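# Comparação de garras manuais para recolha de demonstrações – tarefas de casa de banho

**Secção:** Manipulação / Efetores terminais
**Estado do tópico:** aberto

---

**t.valadares** (moderadora da secção)

Prezados colegas,

Na sequência do pedido apresentado em outubro, abre-se este tópico para reunir pareceres sobre as duas garras manuais em avaliação para a próxima campanha: a Plevico, de dedos brancos com almofada interior curva, e a Tikkanen, de dedos paralelos rígidos. Solicita-se que as intervenções indiquem a tarefa executada, o objeto manipulado e o controlador utilizado na reprodução. Opiniões gerais sobre fabricantes devem seguir para a secção própria.

O orçamento aprovado permite adquirir 7 pares de um único modelo.

---

**Gun-woo Sun**

Agradeço a abertura do tópico. Apresento os resultados do nosso laboratório, que utilizou a Plevico na estação da banheira. A tarefa consiste em retirar o chuveiro de mão do suporte, passá-lo sobre a bacia e devolvê-lo à posição inicial. A reprodução foi feita com o controlador Muro, em modo de impedância.

Foram recolhidas 90 demonstrações com cada modelo, pelos mesmos operadores e na mesma sala. Na reprodução, a Plevico perdeu a preensão em 5 casos, todos na fase de devolução. A Tikkanen perdeu-a com maior frequência, sobretudo quando o operador rodava o pulso e a mangueira puxava o cabo do chuveiro para baixo.

Atribuo a diferença à almofada curva, que acompanha superfícies arredondadas. Os dedos rígidos tocam no cabo numa linha estreita e qualquer binário aplicado pela mangueira faz rodar o objeto.

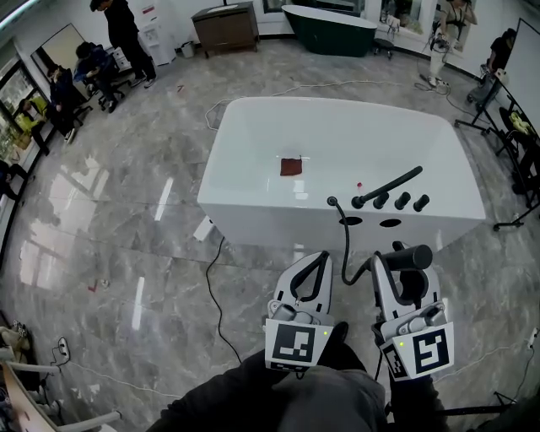 A segunda parte do ensaio incidiu sobre objetos pequenos e flexíveis, e neste ponto o resultado é menos favorável. A almofada curva dificulta a recolha de um pano estendido no fundo da bacia, pois os dedos fecham primeiro a meio e só depois na ponta. Os operadores passaram a inclinar a garra para compensar. Esse gesto fica registado nas demonstrações e o braço nem sempre dispõe de espaço para o repetir junto ao rebordo.

Quanto ao seguimento, os marcadores frontais mantiveram-se legíveis na maior parte das trajetórias. As perdas concentraram-se nos momentos em que uma garra passava à frente da outra.

---

**r_quintanilha**

Permito-me discordar da conclusão relativa aos dedos rígidos. A comparação só é válida se a força de fecho for equivalente, e a mensagem anterior não a indica. Nos nossos ensaios com a Tikkanen, a mola de origem revelou-se demasiado fraca para objetos com mangueira ou cabo. Substituída a mola, a rotação do objeto deixou de ser um problema relevante.

Acresce que o controlador Muro, em modo de impedância, cede bastante nos eixos do pulso se forem mantidos os ganhos de fábrica. Uma parte das perdas atribuídas à garra poderá pertencer ao controlador.

---

**Gun-woo Sun**

> A comparação só é válida se a força de fecho for equivalente

A observação é pertinente. A Tikkanen foi ensaiada com a mola de origem, tal como é fornecida. Entendi que se deveria avaliar o produto que seria efetivamente adquirido, mas reconheço que esse critério devia constar do relato.

Em relação aos ganhos, foram os mesmos para ambos os modelos. O efeito, a existir, afetaria as duas séries.

---

**r_quintanilha**

Afetaria as duas, mas não necessariamente na mesma medida. Um contacto em linha sofre mais com um pulso complacente do que um contacto em superfície. Mantenho a reserva até que exista uma série com o pulso rígido.

---

**lab.sacavem**

Boa tarde a todos.

Utilizamos a Plevico há vários meses, em bancadas de cozinha e lavatórios, e confirmamos a dificuldade com tecidos. A solução adotada foi colar uma tira fina de silicone na extremidade de cada dedo. A tira desgasta-se e tem de ser substituída com regularidade – convém prever esse custo.

Sobre a câmara, recomendamos a Trekerus montada no pulso, com exposição fixa. Com exposição automática, os pavimentos polidos e as louças brancas levam a câmara a escurecer toda a imagem, e os marcadores perdem contraste no momento do contacto. Fixámos a exposição em 2000 microssegundos, com iluminação de teto ligada. Em salas com janelas será necessário rever este valor ao fim da tarde.

---

**m.arouca**

Qual a posição exata da câmara no pulso? No nosso caso, a Trekerus montada na face superior fica tapada pela própria mão do operador sempre que se trabalha dentro de uma bacia funda.

---

**lab.sacavem**

Face superior, recuada até ao limite da calha e inclinada para a ponta dos dedos. A oclusão pela mão ocorre também connosco, embora apenas com operadores que seguram o punho muito à frente. Resolveu-se com uma marca de fita no punho.

---

**Gun-woo Sun**

Acrescento que, em bacias fundas, a câmara de cabeça compensa parte dessa oclusão. Não dispensaria, contudo, a do pulso. Na fase de devolução do chuveiro, a vista de cabeça não permite avaliar o alinhamento com precisão suficiente para treinar a política.

---

**p_hortelão**

Sem prejuízo do exposto, parece-me que se está a dar peso excessivo a uma única tarefa. A campanha inclui torneiras de manípulo cilíndrico, tampas de pequena dimensão e gavetas. Para as tampas, os dedos rígidos são claramente superiores, e não vi nenhum resultado neste tópico que o contrarie. Proponho que a decisão aguarde uma série com esses objetos.

---

**r_quintanilha**

Subscrevo a proposta. Posso ceder um par de molas reforçadas para a Tikkanen, desde que o laboratório de Gun-woo Sun aceite repetir a série do chuveiro com elas.

---

**Gun-woo Sun**

Aceito. Repetirei a série com as molas reforçadas e o pulso rígido, e acrescentarei as tampas. Para os manípulos precisaria de acordar previamente o ângulo de rotação, visto que cada laboratório tem usado um valor próprio.

---

**t.valadares** (moderadora da secção)

Regista-se o acordo. A aquisição fica suspensa até à publicação da nova série neste tópico. Solicita-se a r_quintanilha que indique a referência das molas e a p_hortelão que proponha o ângulo de rotação para os manípulos, a fixar em 90 graus na ausência de objeções.

---

**m.arouca**

Uma objeção: os nossos manípulos têm batente antes dos 90 graus. Envio o desenho à moderadora por mensagem privada.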